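Hi all, Oana here. I run the local politics newsletter for Wakora and I'm looking for people to come and watch council meetings with me. Paid, a bit. Biscuits too.

## What I'm after

Four meeting watchers, starting in June, for a six-month stint. You'd sit in the public gallery (or on the livestream if you can't get there), take notes on who moved what and how each councillor voted, and send me something readable by noon the next day. I tidy it up and it goes out to our 823 subscribers, who are lovely people but will absolutely write in if you mix up a motion and an amendment.

I started doing this on my own after the Stetholm Road rezoning, when I went looking for how my own councillor had voted and couldn't find it anywhere except on page 548 of a scanned agenda bundle. Kornél Tóth joined me a few months later and between us we've covered full council pretty well. The committees are another story - planning, finance and parks all meet separately now, sometimes on the same night, and there are only two of us!
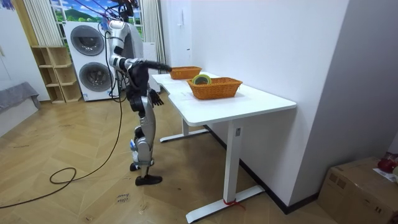 Full council starts at 6:30 pm and usually wraps up before ten. Planning is the wild card. Last spring's debate over the Wolde Street parking changes went until nearly midnight, and I'd have given a lot for someone to swap with at the halfway mark. So we'll pair people up for the long ones.

## Who should put their hand up

Anyone 16 or older who lives in Wakora or one of the neighbouring townships. You don't need a journalism background. Kornél drives a school bus and he writes the clearest vote summaries I've ever read.

I do need you to:

- manage at least two meetings a month
- be okay with writing down things you disagree with, fairly
- not be a sitting councillor, a candidate, or on the payroll of either
- tell me early if you can't make it

You're allowed to have opinions. I've got loads. They just stay out of the notes, and if an item affects you directly (your street, your landlord, your cousin's patio licence) you hand that one to your partner.
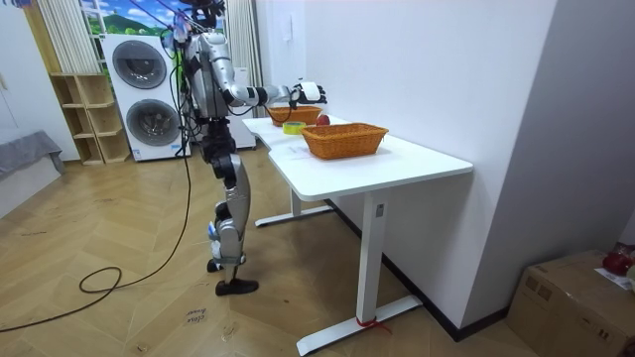 Pay is a flat $90 a meeting, plus bus fare or parking. It comes out of subscriptions and I'd love it to be more. If you're a student and want a reference letter or practicum hours signed off, I'm happy to do that as well.

## Training

There's one evening session before you start, upstairs at the Zemby Centre. Meron Workneh used to be a deputy clerk two towns over and she'll take us through how to read an agenda, what "received for information" means in practice, and when a closed session is and isn't allowed. I've been to her talk twice and still came home with a page of notes.
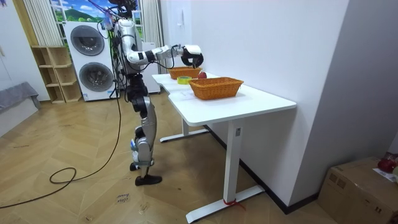 After that you'd shadow me or Kornél at one meeting (you get paid for that one too) and then you're off. We use a plain template for notes, and I'll send it to you ahead of time so you can have a poke around. Laptops are fine in the gallery. Phones on silent, please, the mayor has a thing about it.

## How to apply

Email me at the newsletter address with your name, which part of town you're in, which nights you're free, and around 15 lines on any council item you've followed. It can be a tiny one - a speed hump, a dog park fence, whatever got you going. I don't want a résumé, but I won't be offended if you attach one.
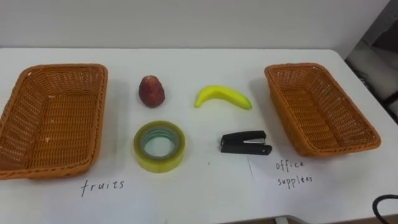 Liya Tefera is reading applications with me, so you may hear back from either of us. We'll have a quick phone chat with everyone who seems like a fit, and I'll reply to the rest as well, even if I'm slow about it.

If you need captions, a particular seat, or some other arrangement to do this comfortably, mention it in your email and we'll sort it out with the clerk's office. The gallery has a lift, round the back by the bike racks.

Applications close at 5 pm on the last day of May.

Oana Munteanu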